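March, past 11 at night

Writing this fast, have to be up at 5.

Spreadsheet came. Finally. The city sent it at 4:40 in the afternoon, same as they always do when they hope you've gone home. I hadn't gone home. Was eating crackers over the keyboard.

3,971 streetlight outage reports in Dremstead over two years. I knew it would be a lot, but not that. And 2,637 of them closed out with the code WT. Had to call to find out what WT is. Wire theft. The woman in records said it like I should have known, and I guess I should have. So two out of every three, close enough, isn't a bulb. Somebody opened up the box at the bottom of the pole and pulled the copper.

Spent the first hour just cleaning the file. Half the addresses have the street name spelled three different ways. Fliltholm Road is in there as Flilt, Filtholm, Flltholm and once just "the road by the school." Sorted by pole number instead. Should of done that first.

Fliltholm is the worst. By a mile. Whole east end, from the underpass up to the water tower. Same poles over and over. Fixed, stripped, fixed, stripped. One pole has been done so many times that the notes column just says "again."

Drove out there before dark to see it and then stayed till after dark to see it properly. You can't see your own feet. Woman walking home from the bus with her phone light on, holding it down low so she could see the curb. I asked if I could talk to her and she said not out here. Fair. Walked with her to the gas station and talked under the canopy. She's lived there nineteen years, doesn't want her name used. Says she called it in so often the phone menu is memorized. Her son got his bike taken off him in January, right by the underpass, and he couldn't say what the guy looked like. Couldn't see him. The officer wrote down "suspect description: none" and that was pretty much that. Need to get that report. Put in the request tonight before I forget. (Did it. 10:52 pm.)

Then over to Huaranga's, the bakery. They close at 8 now, used to be 10. Bought a roll so I wasn't just standing there asking questions. Ended up with four rolls. Segundo Puma was behind the counter, he's run the place since his aunt retired. Nice man, tired. He put up his own lights out front, two floods over the door and one over the side lot, and pays the electric on them himself. I asked how much and he went and got the bill out of a drawer. Not a number he should have to pay. He says people park at his place now even when they aren't buying anything, just to walk from somewhere lit. He doesn't mind. He does mind that the city sent him a letter about the side flood shining onto the sidewalk.

I said wait, say that again.

He got the letter too. Same drawer. It's real. Code enforcement, a warning, aim the light down or take it down. The pole that's supposed to light that same sidewalk has been out since before Thanksgiving. I took a picture of the letter on the counter, flour all over it. That's the top of the story, I think. Or the second graf. Don't want to be cute with it.

Quotes from him, before my handwriting goes:

"I am not asking for new lights. I am asking for the ones we have."

"They come in a white truck with cones. Everybody thinks they are the city."

That second one. Cones! He's seen it twice, once at noon. Guys in vests, a cone at each end of the truck, lid off the box, wire coming out like it's a normal job. He waved at them the first time. Called it in the second time and was on hold long enough that they left. Have to ask police if they have anything on a white truck. Also have to ask the city what its own trucks look like, because if the real ones are white with cones too then how would anyone know. Check who the contractor is.

Phone calls, in order:

Police. Spokesman says they "take infrastructure theft seriously." Asked how many arrests. He'd get back to me. Asked again at 6. Still getting back to me. He did say there's a 200 dollar reward for tips leading to an arrest and I asked if anyone's ever been paid it. Long pause. Getting back to me.

Public works. Deputy director called me back from her car, which I appreciated. More open than I thought she'd be. Says crews are eight weeks behind and the wire is what's holding them up, they can't keep it in stock. They tried aluminum on one stretch, which isn't worth stealing, and it got cut anyway because the thieves don't find out until they've got it in their hands. They're welding the box covers now. I asked how many are welded. 30. Out of the whole city. I made her repeat it so I had it right. She said there's one welder and he also does the bus shelters.

Hastier, the scrap yard out past the rail spur. Got the manager on the phone and he was polite for two minutes and then less polite. Says they take ID on every copper sale, keep a copy of the license, log the plate, all what the law says. I said great, how many of those logs have police asked to see. He said you'd have to ask them. I said I'm asking you. He said zero this year, then he said don't put that in. Did not agree to that. Never said it was off the record and neither did he before he said it. Talk to the editor in the morning re: that. I think it stands but want another pair of eyes. Also he isn't the villain here, or I have no evidence that he is, so careful how I write the yard. No "feeding." No "pipeline." Nobody has shown me one foot of city wire in that yard.

Council member for the district. Office says in a meeting. Left two messages, emailed the questions so there's a record.

What I still don't have:
The bike report.
Arrest numbers. Any arrest numbers.
What the wire costs the city per pole, in and labor separate.
Whether the 2,637 are all separate poles or repeats (they're NOT all separate, I know that already, but how many. Do the pivot table).
Somebody who's in charge of deciding which street gets fixed first. Public works says it goes by date of complaint. The file does not look like it goes by date of complaint. Poles by the golf course are getting done in nine days. Don't write that till it's checked twice, the sample over there is small and one of those was a car hitting a pole.

Editor wants it at 900 words. It isn't 900 words. I said 1,400 and a map and she made the face. The map is what'll do it, though. When you put the dots down, Fliltholm looks like a solid line. Our graphics guy is out so it's me and the free software till two in the morning tomorrow, fine.

Worried a little about printing how easy it is. Had a back and forth with her on that. We'll say box at the base of the pole, everybody can see there's a box, and leave out what the covers take to open. Public works asked us for that as well and it's a reasonable ask.

Feet hurt. Ate two of the rolls in the car and the other two are on the desk and I should stop looking at them. Mom called, didn't pick up, call her. Rent check. The left headlight is out on my car, which, given what I spent today on, okay.

Keep thinking about the woman with the phone pointed down. She told me she counts driveways in the dark to know where the bad piece of sidewalk is. Seven driveways then step wide. I'd like to end on that but the desk will want to end on the council vote. Is there even a vote? Check agenda. I think the lighting money is on consent, meaning it goes through with no one talking.

Posting the short version of this on the reporter's page tomorrow with the reader mailbag stuff. Pasting that in here so it's all in one place and I don't lose it again like last time.

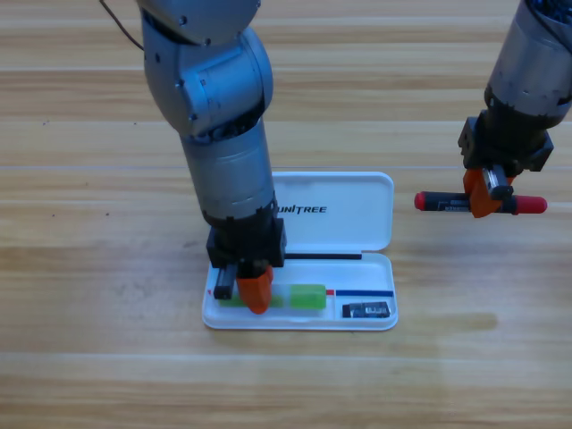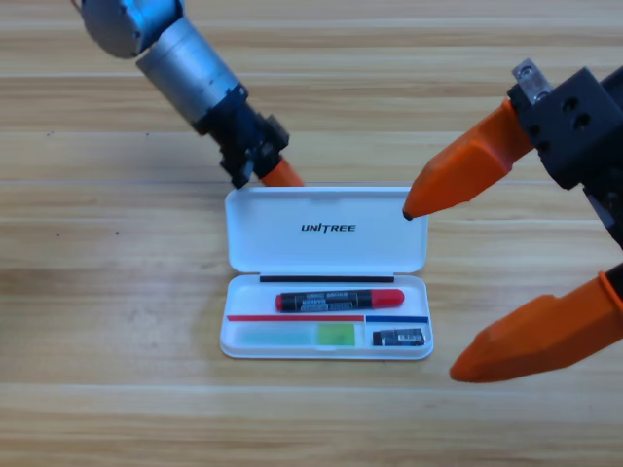 My street has been dark for weeks. Who do I tell, and what do I say?

Call the public works line or use the form on the city site, and give the pole number. It's on a small metal tag at about eye level. Ask for a ticket number and write it down with the day you called. If the cover is off the box at the base or there's wire hanging out, stay away from it and say so when you call, they're supposed to send someone the same day for that. If you see people working on a pole and it looks wrong to you, call the police non-emergency number and try to get the plate from a distance. Don't walk up to them. And if the ticket gets closed and the light's still out, send me the number.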